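# Speaker notes – "The Odds and Ends Bin"

Talk for the Himden neighbors' evening, 20 minutes plus questions. Water on the lectern, phone OFF this time.

**Opening (stand still, don't wander)**

Hi everybody! Quick show of hands – who has a drawer, a box or a bin at home where things go when they don't go anywhere else? (Wait. Let them laugh. Put my own hand up too.)

Okay, so that's the whole room. I had one for years, and then I started helping out at the Clonness toy library and found they had one as well, only theirs had its own shelf and a label that said MISC. I sorted that thing over one winter and kept a tally as I went. 754 items! I still have the notebook, and I'll pass it around later if people want it.

**What ends up in there**

Say this part slowly, it always gets nods. A bin like that fills up with strays. A yellow toy block that belongs to a set somewhere. A blue hairbrush, the round kind with the bristles all the way around. A clear ball with little colored bits inside. A red block, and please don't ask me if it goes with the yellow one.

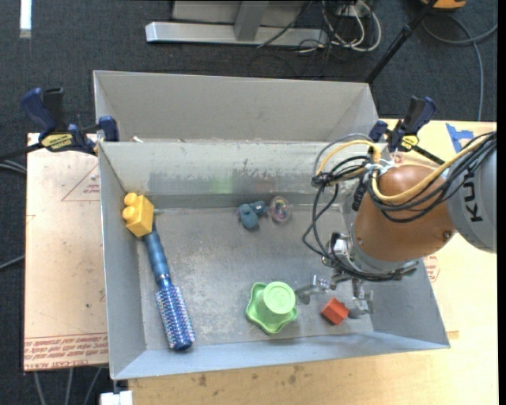 And the hairbrush is the one I want to stay on for a minute, because a hairbrush isn't a toy and yet I have pulled hairbrushes out of toy bins more times than I can tell you (story about my niece's bath time here, keep it SHORT). Things travel together. A kid carries an armful from one room to the next, drops it all in the nearest open container, and from then on the brush lives with the blocks.

So my first rule is to sort by where a thing gets used. Brush goes to the bathroom. Blocks go to the blocks. You can do that with a coffee in your other hand.

**The ones you can't name**

Then there are the mystery pieces – a green thing with a star-shaped base, some teal-blue figure you can't quite place, a peg that must have come out of something. I used to throw these out and I regretted it nearly every time. Now they get a small box of their own with the month on the lid, and if it says March and March comes around again, out they go.

(Somebody will ask about missing parts. Mrs. – no, skip names. Just say we've matched 21 so far.)

**How long to spend**

10 minutes. Set a timer. Tip about a bowlful onto a tray and only deal with what's on the tray. I love a big clear-out, I really do, but the last one I tried at the El Khatib hall went on for over three hours and I missed my bus!

**Before questions**

- Mention the swap table at Pramier, bring blocks of any make
- Pass the notebook around, get it BACK
- Thank whoever did the chairs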